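Rokley's rental gripper kit is out, and I got to play with it

October 1, 2021

If you've been reading me for a while you know I have a soft spot for robots that deal with laundry, so when Rokley opened orders for its Lutuvine gripper kit this week I was probably a little too excited. It's a two-finger gripper with a small wrist camera, made for the arm you already own, and you can rent it by the month or buy it outright. Renting is $273 a month. I think that's steep for a hobbyist, but for a small shop that sorts linens or uniforms it might be fine.

I spent an afternoon with it at Jedex, the reseller that handles orders on this side of the country. Margit Söderlund ran the arm for me and let me pick the fabrics, so of course I went straight for the dark stuff! Dark cloth is a pain for a lot of vision systems (the folds all melt into each other), and I wanted to see how the fingers managed a grab in the middle of a piece, away from any nice clean hem.

The pads on the ends are smooth and rounded, and they bunch the cloth up between them. I tried tugging on a few pieces while they were held and the grip felt firm without being mean about it. We did 20 grabs on different fabrics and it dropped 4, mostly a slippery lining that I'd have trouble with myself.

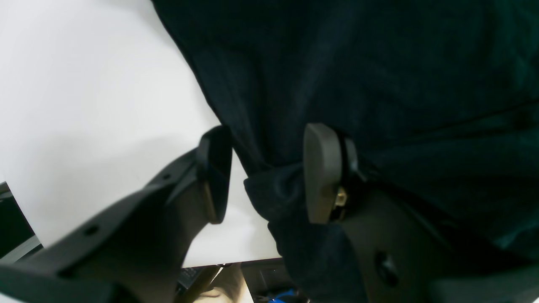
What you get and when

The kit comes with the gripper, the camera, a mounting bracket, a cable and a spare set of pads. The software is a download, and setup took us most of an hour, a chunk of it hunting for the right menu. Tuva Boström, who looks after the product at Rokley, told me a simpler setup screen is coming in April. "We know it's buried," she said, and she laughed, so I guess I wasn't the first to complain.

Jedex has 174 kits set aside for the first round, and rentals ship before purchases. If you want to try one in person, there's a demo arm at the Bermúdez showroom too, but call ahead because it's often booked. I've asked to keep a kit for a month and try it on towels, and I'll post how that goes.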